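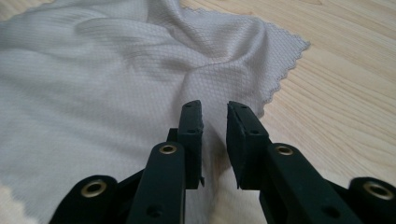
The women on the folding tables at Omcombe were fairly blunt with me on my first morning: if a machine wants to fold cloths all day, it's welcome to them, but it had better not slow us down. I wrote that on the inside cover of my notebook and it pretty much became my project.

Omcombe is a linen service that's been going since 1994, and it handles cloths and towels for cafes and small hotels. I spent July there for my work placement, looking at what happens to people's jobs when some of the folding goes over to automation. The supplier is a firm called Asach, and the software that keeps track of the batches is Studidari (everyone just says Studi).

The part I hadn't expected to like was the teaching. Staff use a hand-held gripper to pick up and fold cloths, and the recordings go off to train the folding arm. I had a go myself and was hopeless! You squeeze too early, you get one layer when you wanted two, and the waffle ones bunch up the moment you look at them. The experienced folders were miles better — they go for the edge first and follow it along to a corner.

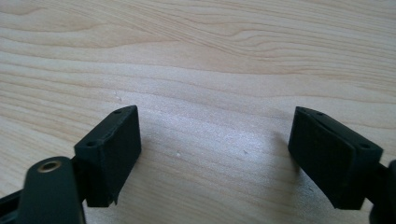

Does the teaching count as proper work? Omcombe pays it at the supervisor rate, in slots of 20 minutes, and it goes on the rota like everything else.

That rate matters more than I'd guessed. I talked to 5 folders and most of them brought up money before they brought up robots. One said her wrists felt better for the change of task. Another missed chatting across the table, and she thought the morning target of 600 pieces had got harder now that the easy flat stuff was going to the arm and the awkward stuff was left for people. I think she's right, and I've put it in my recommendations.

My tutor wanted a comparison, so I also read up on Sugawara, the other system Omcombe looked at. It needed cloths fed in by hand one at a time — a pretty dull job for whoever gets it — and the folders had voted against it.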